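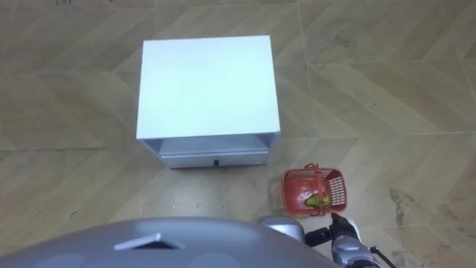
Do people need nightstands? I went a long time without one. I had a stack of books, then a chair, then a bigger stack of books, and I slept fine. But the internet is convinced that a bedroom without a matching pair of little cabinets is a sad place, and in January I gave in and bought one. One, mind you. I wasn't going to fall for the pair.

It's white, with an open shelf, a single drawer and a small black knob. The Holub catalog calls this shape a "bedside storage solution." I'd call it a box with a drawer in it. It cost $47, which seemed fair until I noticed that the Plirell version has the same shelf, the same drawer and a slightly fancier knob for a good deal more. I stood in the store opening and closing both of them like a person who knows about furniture. I couldn't tell you what the extra money buys.

The box said 15 minutes to put together. I don't know who they timed. I started after supper on a Thursday and was still sitting on the floor with the drawer runners when I should have been in bed, next to the thing, enjoying it.

Now for the advice, which I've read far too much of. The Flonuvo storage blog wants you to keep the top clear except for "one living element." I think they mean a plant. They also say the open shelf should hold a small basket, so that your clutter has a home. My clutter already had a home — it was the floor. Still, I own a red plastic basket with a handle, the kind with all the little holes in the sides, so I thought I'd give it a fair try.

My objection to baskets as storage is that you can see straight through the sides. Whatever mess you put in one is still a mess, only now it's a mess with a handle. What a basket like that is good for is fruit. Fruit likes a bit of air, it doesn't care who's looking at it, and you can carry the lot to the sink in one go. So mine stays a fruit basket, and the shelf can get along without one.

As for the clear top, I do like it, and I'm annoyed about that. A plain white surface looks very nice from above. It also shows every speck of dust and every ring from every glass. Someone will tell me to wipe it with Drolamine, and I have, and it works about as well as a damp rag.

My grandmother's dresser was made in 1928 and has survived four moves and a great many wet glasses without anyone giving it a living element. I'm not expecting the same from my $47 box. If I get 2 decent years out of the drawer I'll call it even.

So far the drawer holds a flashlight, some cough drops and the leftover screws. I'd like to know where those screws were supposed to go. I've been through the instructions again and they're no help, but the cabinet doesn't wobble, so they can stay in there.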